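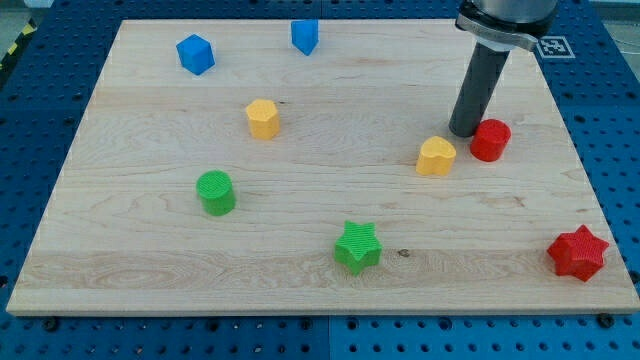
Würfel, Säulen, Sterne: Was ist eigentlich ein Prisma?

Bestimmt habt ihr schon einmal mit Bauklötzen gespielt, und bestimmt ist dabei auch schon einmal ein Turm umgefallen. Dabei steckt in so einem Haufen Klötze eine ganze Menge Mathematik – und zwar von der gemütlichen Sorte, bei der man alles in die Hand nehmen und von allen Seiten anschauen darf.

Fangen wir mit dem Würfel an, den kennt ihr vom Spielen. Er hat sechs Flächen, und jede davon ist ein Quadrat. Egal, wie ihr ihn dreht, er sieht immer gleich aus. Der blaue auf dem Holzbrett hat etwas runde Kanten, wie viele Spielwürfel auch, aber ein Würfel bleibt er für uns trotzdem.

Jetzt kommt das Wort mit P. Stellt euch vor, ihr stecht aus Teig ein Dreieck aus, und dann noch eins und noch eins, und legt sie alle ganz genau übereinander, bis ein hoher Stapel daraus wird. So ein Stapel heißt Prisma! Unten ist ein Dreieck, oben ist das gleiche Dreieck, und an den Seiten stehen 3 Rechtecke. Nehmt ihr ein Fünfeck als Form, so wie beim gelben Klotz, dann bekommt ihr ein fünfeckiges Prisma mit fünf Seitenwänden. Und mit einem Stern geht es genauso, nur müsst ihr beim Zählen der Wände gut aufpassen, denn bei fünf Zacken sind es zehn.

Und wenn die Ausstechform rund ist? Dann heißt der Stapel Zylinder. Der grüne Zylinder ist kurz, aber ein Zylinder kann auch lang und dünn sein wie ein Strohhalm. Ecken hat er keine, und wenn man ihn auf die Seite legt, kullert er gerne davon.

Schaut euch auch einmal die Oberseiten vom Stern und vom Zylinder an. Die feinen Linien sehen nach 3D-Druck aus. Ein solcher Drucker legt geschmolzenen Kunststoff in dünnen Bahnen ab, Schicht auf Schicht – also fast so wie wir eben mit unserem Teig.

Zum Ausprobieren zu Hause: Sucht euch in der Küche eine Dose, eine Schachtel und vielleicht noch eine Verpackung mit einer ungewöhnlichen Form. Stellt sie auf ein Blatt Papier und fahrt mit dem Stift einmal unten herum. Dann dreht ihr sie auf den Kopf und macht das Gleiche noch einmal daneben. Sind die beiden Umrisse gleich groß?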